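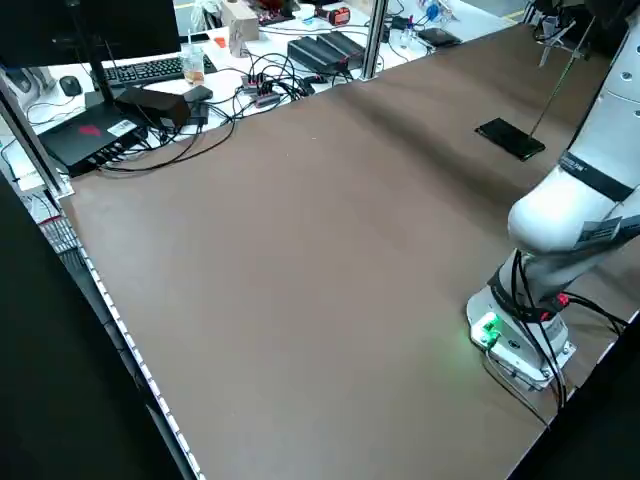
Why is brown paper brown?

Hi, it's Mathis Bailly again! Last December a reader in Raltley sent me a great question. She wanted to know who paints brown paper brown. I love that, because I wondered the same thing when I was five.

Well, usually no one does. Most brown paper gets its color from the tree it started out in. Wood is full of tiny strings called fibers, and they're held together by a sort of natural glue called lignin (say it LIG-nin). To make paper, a mill cooks little chips of wood in a big pot of strong chemicals until most of the glue lets go and the fibers float free. The mushy soup you get is called pulp.

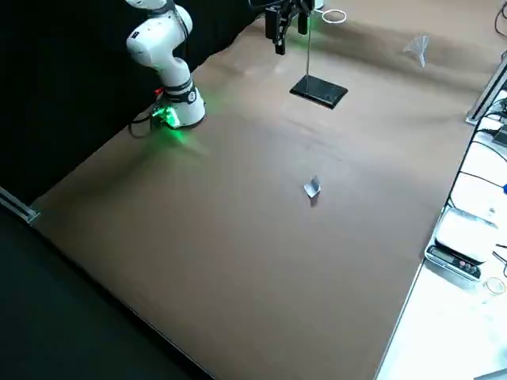 A bit of lignin always hangs on, though, and that leftover lignin is brown. If the mill wants white paper for your drawing pad, it has to bleach the pulp. If it wants paper for bags and parcels, it can skip that step and go straight to pressing and drying.
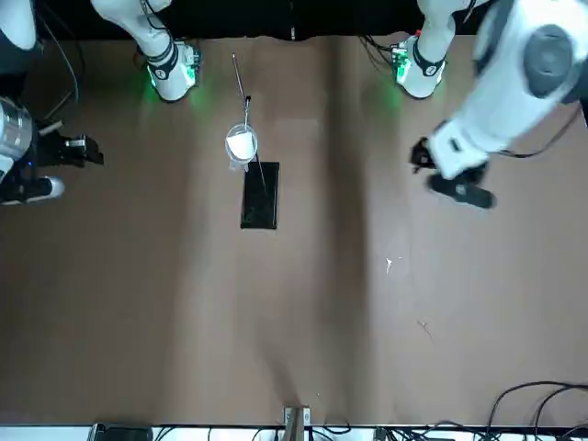 What does "kraft" mean?

You'll often hear brown paper called kraft paper, with a K. It isn't a spelling mistake for craft! Kraft is the German word for strength. The fibers in kraft paper are long, and they tangle up like spaghetti, so the sheet is hard to rip – I once carried 15 oranges home in one paper bag and it didn't tear.

Try it yourself

Tear a strip of newspaper and a strip of brown wrapping paper. Which one puts up more of a fight? Now look closely at the torn edges. See the fuzz? Those are the fibers. A magnifying glass makes them look like hairy caterpillars.

Then scrunch up a piece of brown paper and flatten it out again. The creases stay, because some of the fibers have bent and won't spring all the way back. 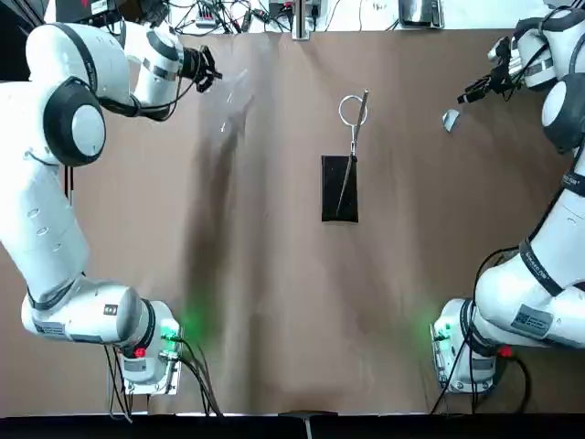

Brown kraft paper with a few wrinkles and folds.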